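Last updated August 2026

Search this site
Enter keyword Go

Open day at Vevden: a long drive to look at plates

I'll say up front that I went to the Vevden open day in a bad mood. I had already been to one tableware event in June, where a man talked at us for most of an hour about the emotional life of a soup bowl, and I had promised myself I was done for the year. Then Marisol Zamora sent me a link with the words "you'll hate it, come," and I went.

Vevden rents out tableware to restaurants and caterers and, for the past couple of years, sells it to the rest of us. The building is a former carpet warehouse behind a tire shop. The sign is small and the parking is bad. The open day was free if you signed up in advance and gave them an email address, and I have been hearing from them ever since.

We were met by Bohdan Panasiuk, who runs the floor. He was polite, quick, and plainly had other things to do, and I liked him for it. He handed out a folded sheet with the running order: warehouse, wash line, testing corner, then the styling room with coffee. The coffee came first in the end. The urn had been filled early and somebody wanted it drunk.

The warehouse was the part I would go back for. It is shelving, floor to ceiling, and crates of plates and glasses with handwritten tags. A crate of dinner plates is a heavy thing, and they let you try to lift one. Emmett Zamora, Marisol's brother, did, and then put it down again. Bohdan told us the current catalog runs to 209 pieces, down from a good deal more. They cut everything that went out on fewer than two jobs a season. Square plates were the first to go. I asked what had replaced them and he said, "Round plates."

I asked about breakage, too. That got a vaguer answer. The sheet says "very low," and I don't know what to do with "very low." When I pressed, Bohdan said it depends on the client, and that weddings are worse than conferences. He would not give me a number. A company that can tell you to the piece what is in its catalog can surely tell you how much of it comes back in bits.

The wash line was switched off for the day, so we were shown a switched-off wash line. I understand the safety reasons. I still think if you invite people to see how dishes get cleaned, some dishes ought to get cleaned. We were given a short talk next to it about racks and rinse water, and a child in our group asked if it was loud. Yes, said Bohdan, very.

The testing corner had a better idea behind it than I expected. They stack new pieces, leave them stacked, unstack them, and look for marks. It sounds too dull to bother with, but anyone who has bought nice matte plates and found gray rings on them a month later will know why it matters. Two makers' samples were laid out, one from Gallardo and one from Fusora, and we could handle both. The Fusora plate was the nicer one to hold. The Gallardo plate had fewer marks. Ingrid Villanueva, who does the buying, said they had gone back and forth over it and ordered neither so far. That was the most believable thing I heard all day.

She was less convincing on price. A starter set for home use, called Pokance, sells for $99, and I could not get anyone to explain what makes it different from the rental plates other than the box. Ingrid said the finish was "tuned for the home." I asked what that meant and she said it was softer looking. I held one of each and could not tell them apart. Marisol thought she could. We did not test her on it.

Last came the styling room, where Nandi Du Plessis sets up combinations for clients who can't picture how things go together. I was ready to dislike this. Most "styling" I have come across is one linen napkin dropped from a height. Her method is plainer. She works on a blue-gray table with a dull surface, puts out very little, and moves it about until she stops wanting to move it.
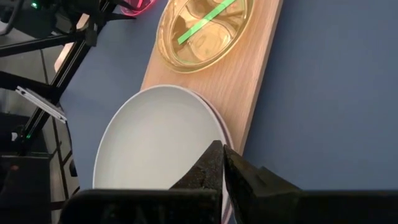 Plates, a wooden board and a yellow glass bowl in the styling room.

I grudgingly admit the colors work. Yellow glass is something I connect with my aunt's sideboard and not with anything I would pay for, but on pale wood it looks warm and a bit odd, and you can see the grain right through the side of the bowl. The plain plates next to it keep things calm. I am less sure about the bright green strip lying in the bowl. I took it for a straw at first and I'm not certain it wasn't one. Whatever it is, mint green against amber is a strong flavor, and I would have left it out.

My other complaint is a practical one. Plates overlapping a board look relaxed and generous until somebody has to eat off them. I put this to Nandi and she said the layout is for choosing colors and that a client's table gets set flat, like anybody's. Fair enough. But the catalog pictures are all laid out in the same leaning, overlapping way, and a customer at home is going to copy the catalog.

There was a shop at the exit, of course. Seconds were on a rack by the door, and this is where I would tell you to spend your time. The flaws were mostly specks in the glaze. I bought four side plates and a serving dish with a slightly crooked rim, for $49 the lot, and I have used the dish every week. Emmett bought nothing and complained about the parking all the way to the highway.

Would I send you? If you cook for crowds or rent for events, yes, for the warehouse and for Ingrid's straight talk about samples. If you want to see how anything is made, no. Nothing is made at Vevden. It arrives in crates and leaves in crates, and the sign-up page could be a lot clearer about that. Booking for the next one is through their site, and if you go, get there early and park on the tire shop side.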